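Ghorbani Hall Users' Group
Minutes of the meeting held on 28 August 2019 in the small room, Cavbridge

Present: the chair, the secretary, the bookings officer, the linen lead, and members from the lunch club, the sewing circle and the Trastier playgroup.
Apologies: the kitchen lead.

1. Minutes of the last meeting
Agreed as a true record, with one correction. Under item 4, "table covers" should read "table cloths". The covers are the padded ones and are dealt with separately.

2. Folding of the pink and red cloths
The linen lead reported on the folding done at the white work surface. Members looked at the following.
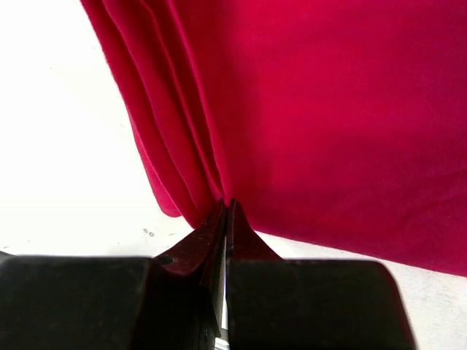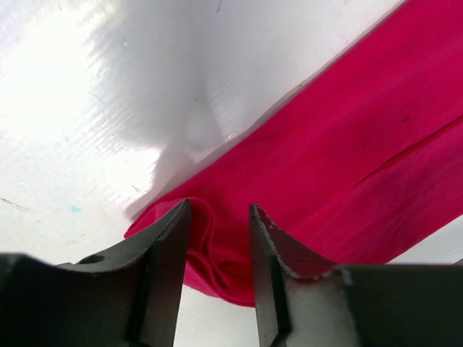
3. Discussion on folding
The linen lead said that the present way of folding differs from group to group. The lunch club folds lengthways into a strip and then across. The playgroup folds into quarters. The sewing circle rolls theirs. All three end up on the same shelf and the pile leans.

It was noted that where the cloth is doubled over several times the layers tend to creep, so that the edges do not sit on top of one another. In the first picture four edges can be seen side by side, drawing together towards the middle. The sewing circle member said this is usual with a soft cloth and is best dealt with at the first fold, by laying the long edges together and smoothing outwards before going any further. The lunch club member thought two people were needed for the larger cloths. The linen lead said one person can manage if the cloth is kept on the surface and not held in the air.

The second picture was thought closer to what is wanted, being a wide strip laid flat with a fairly straight edge. The long crease running down it was mentioned. The bookings officer asked whether creases matter on a cloth that will have plates put on it. Views differed. It was left that creases running the length of the cloth are acceptable and creases across it should be smoothed out where possible.

There was a small dark spot on the cloth in the second picture. The linen lead will look for it when the pile is next taken down and put that cloth in the wash if it is a mark.

Loose fibres were also raised. The playgroup member said that they come off on dark clothing. The sewing circle member suggested shaking each cloth outside before folding. Agreed.

Agreed: all groups to fold lengthways into a strip, then across from each end to the middle. The sewing circle will write this out on a card for the inside of the cupboard door.
Action: sewing circle.

4. The white work surface
The surface has a scratch on the left-hand side and a small smudge. The secretary had been asked whether it should be replaced. The bookings officer had a price from Gulteck, but this was for a full bench with legs and came to 700 pounds. Members felt that this was far too much for the sake of a scratch.

The lunch club member asked that nothing with metal feet be stood on it - the urn in particular. The surface should be wiped and dried before any cloth is laid down. The sewing circle asked if pins could be kept off it as well and offered to bring their own cutting mat.

Agreed: not to replace. To be looked at again in March.

5. Cupboard and shelf space
The linen shelf holds 12 cloths comfortably. More than that and the door does not close. The linen lead proposed that cloths in regular use stay on the shelf and the rest go in the lidded box under the stage. The playgroup asked for the box to be labelled, as there are already two others there with nothing written on them.

Agreed.
Action: linen lead to label all 3 boxes.

6. Washing rota
The present rota has run out. The lunch club will take the first turn and the playgroup the next. The sewing circle asked to be left off until they have finished hemming the curtains for the side windows. This was accepted. Red and pink cloths to be washed apart from anything white, on a cool wash, and brought back dry. Last time a bag was left damp by the back door and had to be done again.

7. Any other business
The key to the linen cupboard is sticking. The secretary will try graphite powder before a new lock is considered.
The playgroup has found one grey glove and a pie dish. Both are on the windowsill in the lobby.

8. Next meeting
Date to be fixed by the secretary once the autumn bookings are in.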